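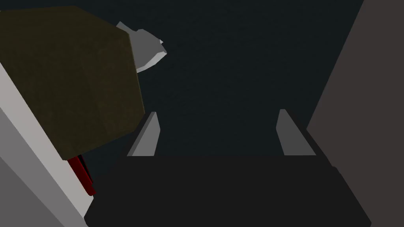
Figure 4-1. Wrist view, fingers open.

Home | Team Manual | Simulator | Season Rules | Contact
Jul 4, 2018
By the Skunavby Robotics Club software group

4. Setting up the Dulon practice room

This section covers loading the two-arm robot and checking its views in the simulator. Complete section 3 (installing Viklund) first. Club laptops already have the room files.

4.1 Load the room

1. Start Viklund and select Dulon from the room list.
2. Enter 637 in the seed box. All teams use this seed until the August meet.
3. Press Load. Allow some 50 seconds on the older laptops.
4. Open the wrist view and confirm that both fingers and the palm show, as in Figure 4-1. If the fingers are missing, reload the robot file.

NOTE: Objects close to the wrist can fill a large part of this view. Do not change the zoom to compensate.

4.2 Check the arms

5. Switch to the body view. The torso must sit at the bottom center.
6. Jog each arm separately. Keep the speed slider at 10 or below.
7. Raise the left arm until its gripper points up. Bring the right arm in diagonally from the lower right.

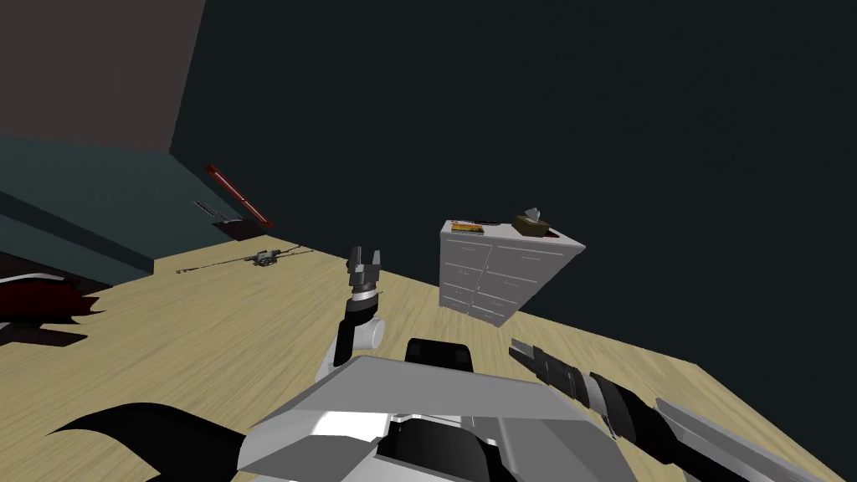

Figure 4-2. Body view, left arm raised. The white cabinet is at center right.

8. Compare your view with Figure 4-2. Exact joint angles are not required.
9. Save the pose as "start" in your team folder.

CAUTION: Do not drive an arm through the cabinet. Viklund will allow it, but the Jakum scoring script ends the run on contact and records a zero.

4.3 Check the table position

10. Load the table layout and wait for the view to settle.
11. Confirm that the fishing rod lies on the left part of the table, with its reel visible. Leave the left gripper open and the right gripper closed.
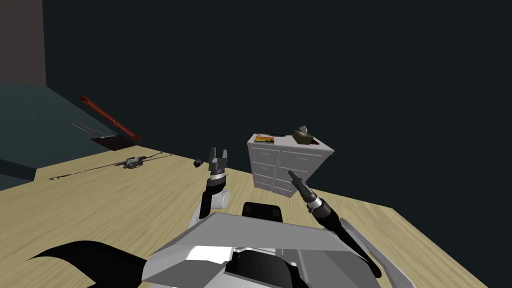

4.4 Record a trial run

12. Set the trial number. Numbers 1 to 14 are reserved for the class demo.
13. Press Record, run your script, and press Stop after both arms are at rest.
14. Copy the log to the team folder. Logs left on the laptop are erased at the next login.

NOTE: If Record is grayed out, the Jakum script is not loaded. See section 5.2.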